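Imar bench planner

README for the planning sheet and the parts list

Version of 2025-10-04. Maintained by Rupert Baumgartner, with the costing tabs by Luzius Aebischer.

What's in the folder

bench_plan.csv – one row per item we'd want on a two-arm tabletop bench, with a supplier, a lead time and a priority
spares.csv – the things that wear out or go missing
power_and_data.csv – outlets, adapters, switch ports, cable lengths
notes.txt – Luzius's running notes from the Gallagher build, lightly tidied
sort_tasks.csv – the objects we use for sorting practice, and where we bought them

We put this together after kitting out our second bench at Gallagher and realizing how much of the first one had lived in Rupert's head. The good news is that a bench is a really satisfying thing to plan! Most of it is ordinary stuff you can get from a hardware store or an office supplier, and once the arms are picked the rest falls into place quicker than you'd think.

How the sheet is laid out

bench_plan.csv has 114 rows. The columns are item, group, qty, unit_cost, freight, lead_days, priority and comment. Priority 1 means the bench won't run without it. Priority 2 means it'll run, but you'll be grumbling by lunch. Priority 3 is nice to have, and we've been fairly strict about what gets called a 1.

Costs are in Canadian dollars before tax. Freight has its own column on purpose. On our first order we folded it into the unit cost, and then we couldn't compare two quotes without pulling everything apart again. If a supplier quotes delivered prices, leave freight blank and write "delivered" in the comment.

Lead times are counted from the day the order is confirmed. The grippers were the slow ones for us, at 57 days. Everything else on the Gallagher list came in sooner, so order those first and use the wait to sort out the table, the shelving and the wiring.

Practice objects

Please don't leave these to the end of the budget. Cables are our favourite so far: they bend, they tangle, they're cheap, and you can choose braided ones in colours that are easy to tell apart. We like to mix in a few boxed goods and loose connectors as well, so the arms get flat faces and small hard shapes along with all that floppy cord. A plastic bin or two finishes the set.

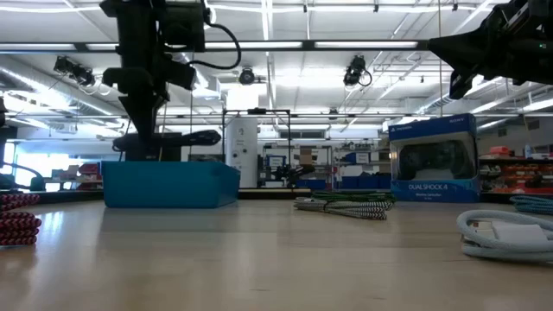
Should you buy spare fingers with the first order?
Order one spare set per arm if the budget can stand it. Fingers are cheap next to the arm, and adding them to the same shipment saves a second freight charge.

Known gaps

Lighting isn't costed. Both our rooms came with decent overhead fixtures and we've never had to buy any.

The shelving rows assume you're starting from bare walls. Delete them if you already have racks.

Joltik is the name we use for the small test rig, and its rows are tagged "joltik" in the group column. Filter them out if you only want the full bench. Sillel is the next build – it has rows too, but the quotes are from July and a couple of them have lapsed, so treat those totals as a rough guide.

We carry a contingency of about 15 percent on the whole sheet. It sits in its own line at the bottom so it doesn't get lost inside the other numbers.

Using it for your own bench

Copy the sheet, clear the qty column and fill it in again from scratch. It's tempting to keep our quantities, but your table won't be the same size as ours and your cable runs certainly won't be. Measure from the outlet to the arm base with the slack included, then write the figure down in power_and_data.csv before you order anything.

Changes and corrections are very welcome. Send them to Luzius for prices and to Rupert for everything else, and tell us which row you mean. We'd love to see finished lists from other benches too, especially if you've found a better source for table clamps!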